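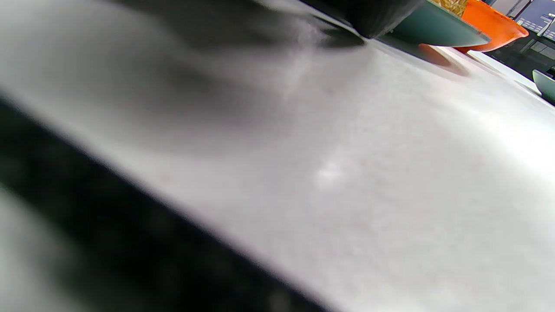

Tabletop finish, bowl end. Teal bowl and orange bowl at the far side.

October, 10.30

Went over the table finish again with Homa. The supplier (Jiltari) calls it "non-reflective". It is matte, I'll give them that, and the faint speckle hides fingermarks well enough. But there is still a hazy bright patch where the light lands, and beside the orange bowl the top picks up a warm smudge of colour. I would like to know what they think the word means. Homa says it is fine for a work table and that I am reading the leaflet like a contract. Perhaps.

Points as they stand:

Glare. Annoying towards the bright side, where the top goes nearly white. Lahcen wants to try a blind before we blame the finish. Fair, though we said the same thing about the last table and the blind was never bought.

Wiping. The leaflet promises 300 wipes with no change in sheen. We have done 50, all on one corner, and Touran says she can't tell it from the rest. Neither can I, but fifty is a long way short and we were using our softest cloths. Carry on with the ordinary blue ones from the sink cupboard.

Bowls. The teal one is shallow and I keep being told that makes it easier to reach into. It also makes it easier to knock things out of. Leave both where they are for now and see who complains first.

Scratches. Not tested. Yurii offered his keys. No.

14.15

Padding. Stetis sent their usual page on the dotted fabric: grips, breathes, lasts, cleans with a damp cloth. Four claims and not one number next to any of them. The raised dots do give it a pebbled feel and I don't doubt it grips when new. What I doubt is the dots after a winter of sleeves and belt buckles. The Rimov pads we had before were sold on the same story and went bald at the front within a season.

Houshang thinks the rounded lower edge will save it, as there's no hard corner to rub. The stitching runs right there, though, and on the Rimov ones it was the stitching that gave up. Asked Stetis what thread they use. Reply was a second copy of the same page.

Plan: rub one pad with a dry sleeve, 30 strokes a day, leave the other alone, compare by touch with eyes shut. Touran to judge, as she doesn't care which way it comes out. If she can't tell them apart by the end of the month I will say so here in writing.

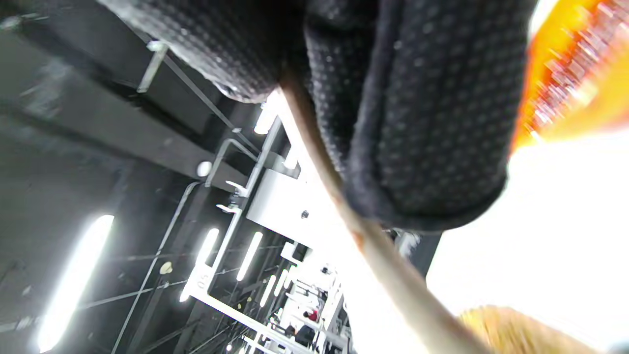 Still open

Blind: Lahcen to measure up. Ask Ranjbar for a price as well, their last quote for fabric was silly but their blinds may not be.

Wipe count: pinned by the sink. Mark it when you do it, please. Two of yesterday's entries are in the same pen and look to me like one person guessing.

Thread: write to Stetis again, shorter this time, one question only.

Jiltari leaflet: Homa has it. I want it back before anyone orders a second top.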